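The Two-Arm Table

A short story
14/03/2024

The trial was good for 200 hours and I had 6 left.

Kitchen light off. Laptop on the ironing board, the table being full of mail. The Laresard clock sat in the top corner of the window, ticking down in gray numbers, and next to it the button that said Keep Randine. I had not pressed Keep Randine. I had hovered.

I was supposed to be writing the review. Kershaw wanted it by morning, 1,427 words, a strange number, something to do with how the page folds on a phone. I had the headline and the word "smooth," which I then deleted.

Here is what I was reviewing. Randine is a practice kit. You rent time on a table with two arms, all of it inside the computer, and you teach the arms chores. When they're good enough you buy the real arms from Fitix, who will be very happy to hear from you. Until then no metal, no floor space. A monthly fee and a pair of arms that exist only when you log in.

I logged in.

Brown table. White arms. Little blue lights on the bases, which do nothing, I checked the manual. They just look like somebody's home.

"Good evening," said the coach. The coach is an add on. Extra money. It has a voice like a dentist who likes you.

"Load yesterday," I said.

"Yesterday you were working on Clear the Rack."

"I know what I was working on."

Clear the Rack is lesson 2. Everybody on the message board is past it. People on there have arms folding napkins into swans, they post about it at four in the morning, swan after swan. Me, lesson 2. Lift bowl from rack, set bowl on table, don't fling bowl.

I had flung the bowl. Many times. In Randine when you fling something it leaves the table and keeps going and the coach says "Let's bring that back," and it comes back, clean, same spot in the rack. First time I laughed. By the second week I had started apologizing to it.

My mother had a bowl that color. I should put that in the review or leave it out, I couldnt decide. Hers had a chip. She washed it by hand even after we got her the dishwasher, stood there with her wrists in the suds, and when her hands went bad, when she couldn't close them around a cup, she still wanted to be the one to put that bowl away. I'd come over and find it on the floor. Whole, somehow. It bounced. She'd say, leave it, I'm getting to it.

So when Kershaw sent round the list, air fryers, a mattress, some kind of talking scale, robot arms, I said I'll take the arms. Too fast. Wrote back in under a minute.

She'd been gone since the April before.

"Shall we begin?" said the coach.

"Give me a second."

"Of course. Your trial time is still running."

Thanks. 

Okay. Notes for the review, since I was there. Setup takes one evening, ignore the box that says ten minutes. Handles well with a plain mouse, better with the glove, the glove is not included. Left arm drifts. They say it doesn't. It drifts. Menus are in a silly order. The shadows are nice, whoever did the shadows cared. Price is a lot for something you can't set a coffee on.

Would I recommend it. That's the box at the bottom, yes or no, you can't turn it in blank.

I took the right arm and brought it in toward the rack. Slow. Stopped short. My shoulder does a thing when I'm nervous and the arm doesn't know that, it only knows the number it's given, but I swear it looked nervous too. Grippers shut. Hadn't even opened them.

I couldn't do the bowl. Not yet.

So I took the left arm and went for the little stuff instead. There's clutter in lesson 2, to make you plan around it. The small red thing, I'd never found out what it was. A button, I'd decided. Off a coat. I brought the left arm down on it from above, the way you would pick a button up off a rug, and froze everything there and saved the picture, because Kershaw always wants a picture and I didn't trust the next ten seconds.
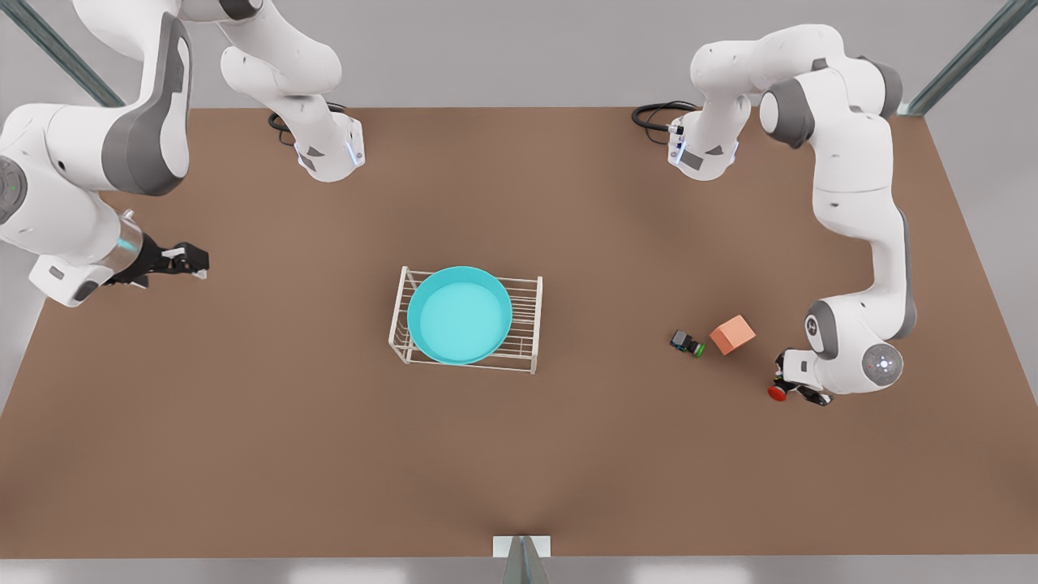 Randine, lesson 2, Clear the Rack: left arm down at the red piece, right arm waiting, bowl still in the rack.

Then I unfroze it.

"You've chosen a non-scoring object," said the coach.

"I know."

"The task is the bowl."

"I'm getting to it," I said.

And heard it. Sat there. The fridge kicked on behind me.

The coach waits, I'll give it that, four stars for waiting. Most of these things fill the gap. A tip, an upgrade. It let the clock run and said nothing and I held the mouse with both hands like a kid holds a sandwich.

I moved the left arm out of the way. Didn't care where. Brought the right one over, opened the fingers, lowered them on the rim. Too hard and it skids, I'd learned that. Too soft and you lift air. I closed them a hair. Another hair. The bowl tipped up on one side and one of the rack wires showed under it, and I thought, here it goes, across the room, off the edge of whatever they have out there past the edge.

It came up.

It hung there, turning a little. I set it on the table. It rocked and went still.

"Well done," said the coach. "Would you like to move on to lesson 3?"

"What's lesson 3?"

"Cups."

I looked at the clock. Under 6 hours now, five and change. I looked at the review, which had a headline. Out in the real kitchen it was just me and the mail and the one plate in the sink.

"Put it back," I said.

"I'm sorry?"

"The bowl. Put it back in the rack. I want to do it again."

"Let's bring that back," said the coach, and there it was, same spot.

I did it until the numbers ran down to the last hour. Dropped it plenty. Flung it once, way out, and told it sorry. Then I opened the review and typed fast and didn't fix much, the drift, the menus, the price, the glove. I left my mother out. I put in the shadows.

At the bottom I clicked yes, and went and washed the plate.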